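Prusero P2 Table Arm for Kitchen and Light Shop Work

Product information for buyers, schools and small workshops
Sold and serviced by Vetum

Overview

The Prusero P2 is an arm for a table. It is made for people who want to try small household jobs with a machine and who need a clear idea, before they pay, of what such a machine can do today and what it can not. We get the same question almost every day: can it do my dishes yet? The short answer is no. The longer answer is the rest of this page, and I ask you to read it before you send us an order.

We sell the arm with a gripper, a small camera at the wrist, a control box and the Dimitrov software package. The arm comes tested and adjusted. You need a steady table, a power outlet and a computer that is not too old. You also need patience, mainly in the first month.

What the camera at the wrist is for

A camera on a stand sees the whole table, but it loses the object when the arm moves in front of it. The wrist camera goes together with the gripper, so it can look from close by at the moment of the grasp. It is not a good camera for looking around the room. When the wrist turns up, the picture can be mostly wall and the gripper itself, and the software has little to work with until the wrist turns down again.

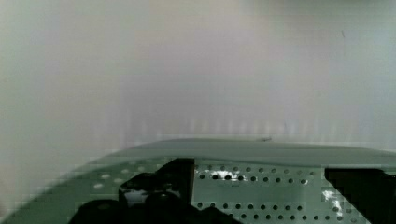 For this reason we advise you to use both views in any job that has more than one step. The P2 works with the wrist camera alone, but then you must teach it a starting position from which it can see the objects. The Dimitrov package has a page for this. It takes a few minutes, and you must do it again if somebody moves the table.

Light is the second thing. Shiny plates, glossy appliance doors and bare metal give white spots in the picture, and the software may take the edge of such a spot for the edge of an object. Put the lamp to the side. A curtain on the window is the cheapest improvement we know of.

What it can do now

I have written this list from our own tests and from what customers send back to us. I did not use the maker's brochure.

Picking up one known object from a clear table. This is good. If you have taught the object, the arm finds it and lifts it most times.

Putting an object into a bowl or onto a plate. Also good, if the bowl is wide. With small bowls the arm sometimes touches the rim and pushes the bowl away, so a rubber mat helps.

Cups and bottles lying on their side. Acceptable. The gripper must come from the correct direction, and a round object can roll when the first finger touches it. Standing cups are easier.

Clearing a table after a simple meal. Partly. The arm can collect the objects it knows, one after another, and leave the others where they are. It is slow. A person with two hands will finish while the P2 is still looking for its second cup.

Sorting parts into trays in a workshop. Good, if the parts are of the same size and do not lie one on top of the other. For many of our shop customers this is the main use, and it is the one where I would say the machine really earns its place.

What it can not do yet

Washing dishes. The arm is not protected against water. Do not try it with a plastic bag over the gripper. Two customers tried, and we could repair only one of the arms.

Folding cloth. It can pull a towel to a different place. I would not call this folding.

Opening an oven or a microwave door. Sometimes it succeeds. The handle must be easy to reach, the appliance must be heavy or fixed to the table, and the door must not have a strong spring. We do not list it as a supported job. Never let the arm work with an appliance that is switched on or still warm.

Soft fruit and other real food. The fingers close with a set force, and a ripe tomato will lose. For practice, we suggest toy food or empty packages. Results with toy food look better than results with real food, and you should remember this when you watch any demonstration video, ours included.

Working alone. Somebody must be in the room who can reach the stop button.

A normal table for testing

Many buyers make their first test with one block in the middle of a clean table. It works, they are happy, and then they put the arm in a kitchen and it fails. A better test has plates, bowls, something that can roll, something soft, and a large appliance that stands in the way. Dishes of different shape and color are useful too. 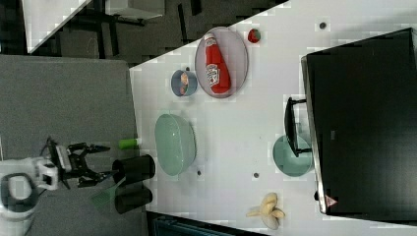 Page last changed: February, by Blagoje Hoxha

Start with one job only, for example moving a cup to a plate. Repeat it until you are satisfied, then change the place of the cup, then change the plate. If you change everything at the same time you will not know which change made the trouble. We keep a paper notebook next to our own test table and write down each failure with a few words, such as "cup rolled" or "did not see bowl". After some weeks this notebook tells you more than the statistics page in the software.

In our last longer test, before we began to sell this version, we made 166 attempts with mixed kitchen objects. The failures we wrote down were mostly of two kinds. Either the arm saw the object in a slightly wrong place, or it saw it correctly and chose a bad side to take it from. Real mechanical problems were rare. I mention this because customers often ask for a stronger arm, and a stronger arm would not have helped with either kind.

In the box

Arm with standard gripper
Wrist camera, mounted and adjusted
Control box with stop button
Table clamp and 3 spare screws
2 pairs of rubber finger pads
Dimitrov software package, license for one computer
Printed manual in English

A tabletop is not included. Check that your table does not shake when you lean on it. If it shakes, the arm will shake too, and the camera with it.

Accessories

Pondska stand for a second camera. It is fixed to the wall or to the edge of the table. We recommend the wall, where it stays quiet when the arm moves.

Narrow finger set. For small parts in workshops. Not suitable for cups.

Soft finger set. It holds round objects better but wears out sooner. Order spare ones together with the first set, as delivery of this item is slow.

Setting up

Clamp the arm first, then connect the cables, then switch on the control box. Please keep this order. The arm makes a short movement when it gets power — keep your hands and your coffee away from it. The adjustment program then runs for 15 minutes, and during this time you should not touch the table.

When the program is finished, place one of your own objects in front of the arm and follow the first lesson in the manual. I advise you not to skip the lessons, also if you have worked with other arms before. The buttons of the P2 have names that are a little different from the usual ones, and "Return" does not mean the same as "Home". Return goes back one step. Home goes to the rest position by the shortest way, even if there is a bottle in between.

Care

Wipe the arm with a dry cloth. For the rubber pads you can use a little soap, but take them off first. Look at the camera window every week, a fingerprint on it is the most common reason for a support call. Tighten the table clamp once a month.

Is it for you?

If you wish to have less housework, I would wait. Today the P2 makes more work in a kitchen than it takes away, and the person who buys it for this purpose will be disappointed. If you teach, if you develop software, or if you have a sorting job in a small shop with good light, it can be a sensible purchase. We will tell you the same on the telephone.

Before you order, you may send us a short list of the objects you want to move, with their size and weight. We will try similar ones on our table and write back what happened. This service is free of charge, also if you buy nothing after it.

Returns are accepted if the arm is clean and complete. Please keep the original box, because the arm can not travel safely in another one.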